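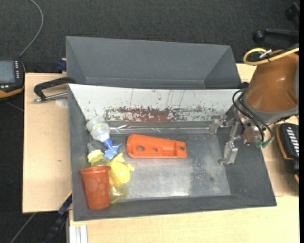
Cell Four, Night Side

Nelly had the clamp half off when the phone went. She let it ring. Threaded rod, quarter turn, quarter turn, stop. If the bin moved a hair the arm would come down in the wrong place and she'd be here till breakfast teaching it where the floor was.

Ring. Ring.

"What."

"You're still there." Eifion. Kitchen noise behind him.

"Bin walked again."

"How far?"

"Far enough." She put the phone on speaker, on the table, got both hands back on the clamp. "Who put these on? They're finger tight."

Nothing from Eifion. So, Eifion.

The log said 1,340 picks since June started and 273 of them no good, and most of the no-goods from the last two nights. Mitiku had circled the number in red and written GRIPPER? next to it. Everybody thought gripper. Gripper was what you could see. Gripper had cost Solloder real money and come in a foam case with a letter from the Stusbridge office, so when something went wrong people looked at it the way you look at the new kid.

She didn't think gripper. She'd had her hand on that wrist an hour ago, every bolt, every bracket. Tight. Hoses fine. Green fittings, no hiss. She'd listened with her ear right up against them, eyes shut, like a doctor on TV.

No. Bin.

"Mihret says swap the fingers," Eifion said.

"Mihret's not here."

"She's on the other line."

"Tell her hi. Tell her no."

Snug the clamp. Now the other side, the blue one. Down on her knees on the carpet, bad knee first, stupid. Someone's chair in the way. She shoved it with her foot and it rolled off and came back a little. Her father used to fix sewing machines in a room the size of a closet and he always said start with the table. Ladies would come in crying about the needle, the tension, and he'd be underneath with a folded matchbook. She had hated that room. Smelled of oil and soup.

Blue clamp, tight. Push the bin with the heel of her hand. Hard. Nothing.

Harder. Nothing.

"Ok," she said. "Ok ok ok."

"Ok what?"

"Shh."

Cup, bottles, the yellow toy, all of it shoved over to the left where it wouldn't bother her. Just the orange part in the clear. Three holes in it, and she wanted the gripper down over the middle one, that was the spot Tiruwork had picked when she set the cell up and Tiruwork did not pick spots for fun. Tiruwork had gone to Nedelcu in the spring for better pay and windows. She left a binder. Page one said CHECK THE BIN. Underlined. Nobody had opened the binder, the spine still creaked.

Pendant. Slow speed. Thumb on the switch, half squeeze, the arm woke up with that little sigh and leaned out over the edge. Fingers open. Nelly held her breath wich was silly.

Old position, as saved. The number on the screen, same as the binder, same as always. The arm had never been wrong about where it was. It had been going to the right place all week and the floor had been somewhere else.

Down.

Down.

She stopped it a thumb's width over the metal and got her cheek against the table to look. There was a worn, speckled patch on the floor at the right, maybe where the thing had been scrubbing, she could guess how many nights of that. Poor thing. Reaching and reaching. Scraping its knuckles and then getting written up for it.

"Nelly? Mihret wants to know about the fingers."

"Fingers are fine."

"She wants it in the log."

"Then I'll put it in the log. Eifion. Did you use the wrench?"

The kitchen noise quit. He'd shut a door, or gone outside.

"I was late for the baby," he said. "It was my night for the baby. I did it by hand, I was going to come back."

She looked at the clamp. Black, four dollars maybe. Thought about Mitiku's red circle. Thought about the review, the Flokitz people coming in with their tablets, wanting a name to go next to the 273.

"Clamps loosened," she said, writing it as she spoke. "Retightened. Position checked. Put a wrench on a string by the table."

"That's it?"

"That's what I'm writting."

Long quiet.

"How is she, anyway," Nelly said. "She sleeping?"

"No," said Eifion. "God, no."

She thumbed the switch and sent the arm across for the orange part.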